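Search this site Enter keywords Go

Home Articles Opinion Workshop Notes Archive Subscribe

Against the Full Bucket: Why a Block Set Should Be Small

Most advice on children's building blocks starts with quantity. The usual recommendation is to buy the largest set the household can afford and store it in the largest container the shelf will hold. I think this is wrong for most homes and most playrooms, and I want to set out the case in terms of sizes, fits and clean-up time.

A block set is a measuring system. Its value depends on the relation between its parts: whether two short pieces equal one long piece, whether the thickness is constant, whether a cube can stand in for half of something else. A set with a simple base unit teaches this without any instruction. A child lays two cubes beside a bar, sees that the ends line up, and uses the fact from then on. A set with many shapes in small numbers hides it. Arches, cones and turned pillars look good on the box, but each one fits very few positions, and once those are used up the piece becomes a loose object on the floor.

The Mészáros boxed set I grew up with had a single unit and its multiples. The Grultel assortment that replaced it in my own house had 18 shapes, and within a month the children were using eight of them. The rest travelled between the bucket and the floor without ever being built into anything.

Colour is a second matter. I prefer two colours at most, with plain wood counted as one of them. Colour in a block set should carry information or stay out of the way. With two colours a child can mark a doorway, a roof line or the place where a beam crosses. With nine, the build is sorted by favourite colour and the structure suffers for it. Plain blocks also age better, as a chip in bare timber shows less than a chip in paint.

Then there is the surface. Blocks belong on a hard, flat, pale top with clear space on every side. Carpet gives under load and a tower leans before the fourth course. A patterned mat makes the edges of small pieces difficult to see. The top should be kept bare apart from the pieces in use, with the bin at one side and the work in the centre, so that there is room to set parts down before they are needed.
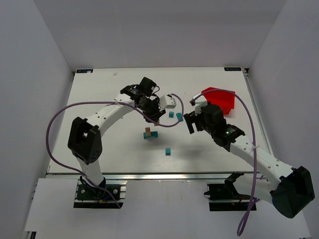

Joyce Makokha wrote to say that I have the bin question backwards. In her experience the big bucket is the one thing that makes tidying possible at all, and a child who has to fit pieces back into a tray will simply leave them out. She would keep the bucket and throw away the trays.

I accept half of this. Trays with a shaped slot for each piece are a failure, and I have never seen one in proper use after the first week. An open bin with a wide mouth is the right container. My objection is to depth. In a deep bucket the small cubes settle to the bottom and the only way to reach them is to tip the lot out, so every session starts with a mess and ends with a long clean-up. A shallow bin holds fewer blocks, and that limit is useful. If the set doesn't fit, the set is too large.

Cost is often raised against me. A good small set is dearer per piece than a bulk tub, and the Zuvura catalogue will sell you 2,000 mixed pieces for less than I paid for my last box of beech. The sum is correct and it measures the wrong thing. The cost that matters is per piece in regular use, and on that basis the bulk tub does badly.

My recommendation is therefore short. Choose one unit and its multiples. Check the tolerance in the shop by standing four cubes against a long bar and running a thumbnail across the joint. Limit the colours. Use a table or a hard floor. Buy an open bin no deeper than a child's forearm, and when it is full, stop buying. Anyone who already owns a large assortment can take out the odd shapes and put them in a cupboard until they are asked for. Mine went in last June and are still there.

Contact the editor | Copyright Mernden Opinion Pages, October 2019 | Back to top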